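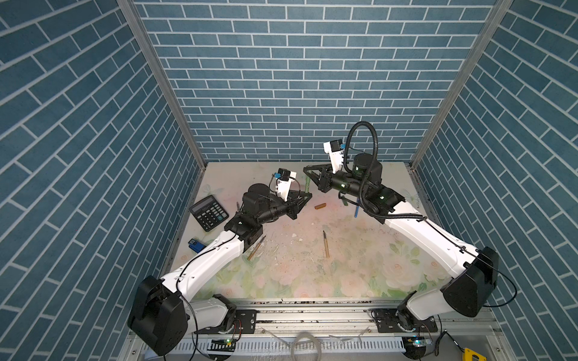
Robots Need Practice Too

The robotics lab in Storton opens its doors to school groups in May. If you go, expect two things. You will be told not to lean on the rail, and you will want to lean on the rail.

The robots at Storton don't have heads, faces or laser eyes. They are arms. Two of them share a table, the way you might share one with your brother or sister, only with less kicking.

What's the job?

Tidying, mostly. Robots that build cars do the same move all day long, and the parts always show up in the same spot. A desk is much harder. Pens roll. Calculators end up crooked. Brushes get left wherever somebody got bored with them. An arm that can deal with all that has to look first and then decide where to grab.

How does it grab?

Your hand has four fingers and a thumb. Each of these arms has a gripper with a pair of jaws -- think of a crab with very good manners. Try picking up a pen with only your thumb and one finger. Now try it wearing oven mitts. You are starting to get the idea.

How does it see?

There is a small camera up by each wrist, so the arm gets a close view of whatever it is reaching for. Imagine having an eye on the back of your hand. Handy for looking under the couch, terrible for putting on gloves.

How does it learn?

By doing it again. The team at Storton saved 3,000 practice tries before they let anyone bring a class in. You probably learned to tie your shoes in fewer, so feel free to brag.

Visits last 19 minutes, and there is time for questions. "Can it do my homework?" has already been asked. The answer was no.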